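Sourdough hydration and the kitchen scale problem

I have been baking the same loaf since December and keeping notes on it. The recipe is 400 g of strong white flour, 300 g of water, a starter fed the night before and salt at two per cent. On paper that is 75 per cent hydration before the starter is counted. In practice the dough came out noticeably different from one bake to the next, and I wanted to know why before I changed anything else.

The first suspect was the flour. I switched from the supermarket bag to one from Dritden, a small mill that prints the protein content on the side, and used nothing else for a month. The variation shrank a little but did not go away. Raymonde Dufour, who taught the evening class I took at Ulovley, told me to stop looking at the flour and look at the scale.

She was right. My old Sorkomix scale reads in 1 g steps, and it does two things badly. It drifts when left on, and it does not register small additions made slowly. If you sprinkle salt a pinch at a time, each pinch falls below whatever threshold the firmware uses to decide that the reading has changed, and it treats the difference as drift and zeroes it out. I put a bowl on it, tared it, and added fine salt slowly until the display moved. I then tipped the salt into a fresh bowl and weighed it in one go: 3 g. On a recipe that wants 8 g, that is a large error.

The drift matters more for water. Over 30 minutes with a fixed load the reading crept steadily upwards, so anything weighed late in the session was short. I had been taring once at the start and adding everything to a single bowl, with a pause for the flour and water to rest before the salt and starter went in. 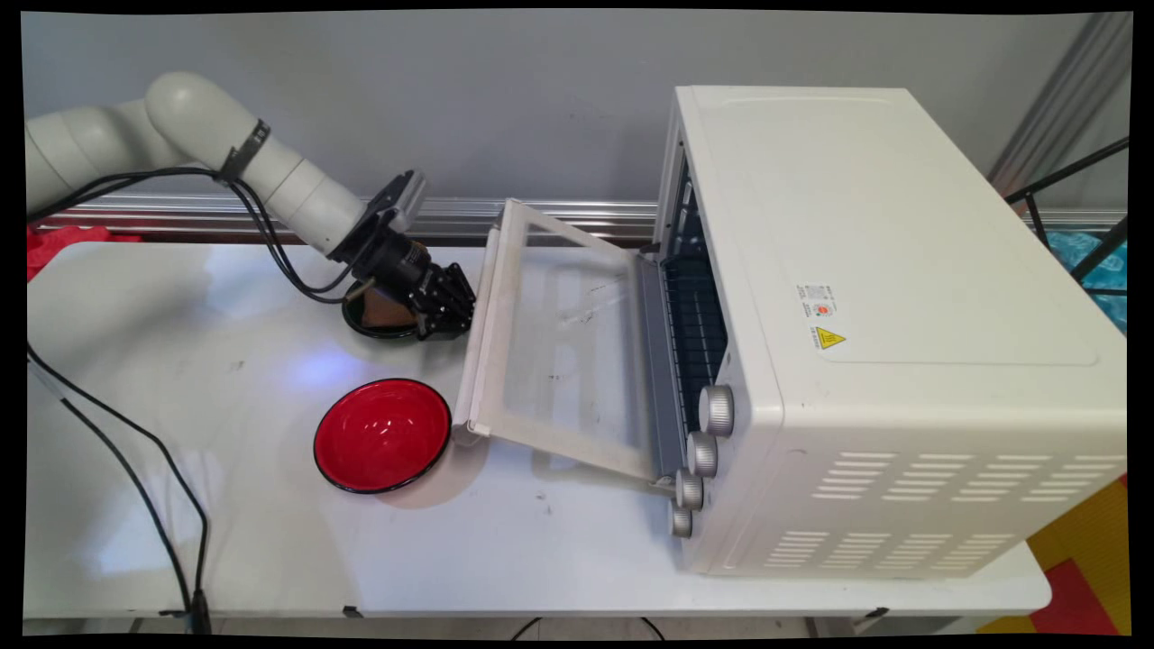 A red bowl and a smaller dark one, on a white table.

The new routine uses separate bowls. Each ingredient is weighed in its own bowl, with the scale tared immediately before, and then tipped into the mix. Salt goes in as one spoonful, slightly under, and is corrected by removing the bowl, adding more and putting it back. Lifting the bowl forces the scale to take a fresh reading. Water I weigh by difference: full jug, pour, empty jug, subtract. This also accounts for the film that stays on the inside of the jug, though that turned out to be too small to care about.

The remaining variation is temperature. My kitchen is cold in the morning and the dough moves slowly until midday, so I now warm the water and write down the temperature of the dough after mixing. Asanka Siddiqui commented on the last post that a folded towel under the bowl helps on a stone worktop. I tried it and the dough held its warmth better through the first hour — worth doing, costs nothing.

I have ordered a scale from Sotiropoulos that reads to 0.1 g and lets you switch off the auto-zero. When it comes I will repeat the salt test and add the result to the end of this post.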